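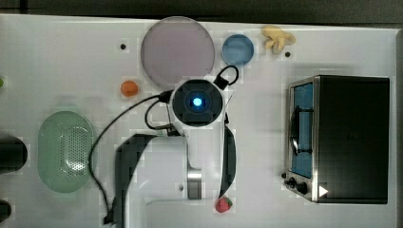
Gallardo bench, toaster oven setup. Blue light on the joint, finger toward the strawberry.

Gallardo arm - gripper fault, photos and notes

Posted 2024-10-14 by Tadeo Cisternas

Quick page so people stop asking me in the hallway. Short version: the arm faulted in the middle of a pick, three times in one session, and the third time it did not stop when the stop was pressed. Took it a moment. Nobody hurt, nothing broken that we know of. Arm is locked out until the items at the bottom are closed.

Captions are short, I'm typing this between two meetings.

What happened

Job was the play food set, pick and place, Narance controller, slow speed. First fault was a gripper timeout. Fingers half closed on a strawberry, then no response. Cleared it, homed, carried on. Shouldn't have, in hindsight.

Second one same thing, on the orange ball. Log says "position lost" at cycle 3,455. Cleared again.

Third one was the bad one. Fingers went limp, arm kept moving down with them and pushed on the table. I hit the stop. Arm carried on for a bit and then quit. The log has 50 ms as the limit for stop response and we were well over it. Exact figure when Skokia sends back the trace.

What I think it is

Cable. The thin black one has a lot of slack, it loops out over the table, and I think it tugs on the connector when the joint turns far enough. Signal drops, gripper goes dead, controller waits for an answer that isnt coming. That would cover the first two. Does not explain the late stop, which is a seperate problem and the one I care about.

We had one dropout in May with the old cable. Written up as "operator error". I'd like that one reopened please.

More from the bench

Same arm, other layout, with the big black case on the right. Fingers out toward the green bowl, ketchup bottle lying next to it. Look at the cable by the wrist - that loop is the part I'd check first.

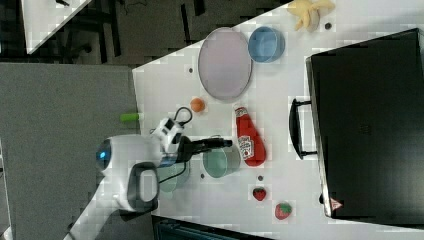

Before it runs again

- New cable from Vellovov, shorter, clipped along the link. Ordered.
- Stop circuit tested on its own, arm unloaded, 100 presses, every one logged. No skipping.
- Controller should drop power on gripper timeout. Right now it just waits. Asked Skokia, no answer yet.
- Two faults in one session = done for the day. New rule, starting now, me included.
- Hands off the table while the joint light is on. Yes even to grab a bowl.

Logs are in the Gallardo folder under faults. If you ran the arm last week and saw a timeout and just cleared it, tell me, I won't be mad. I did it too.

More photos when the new cable is in.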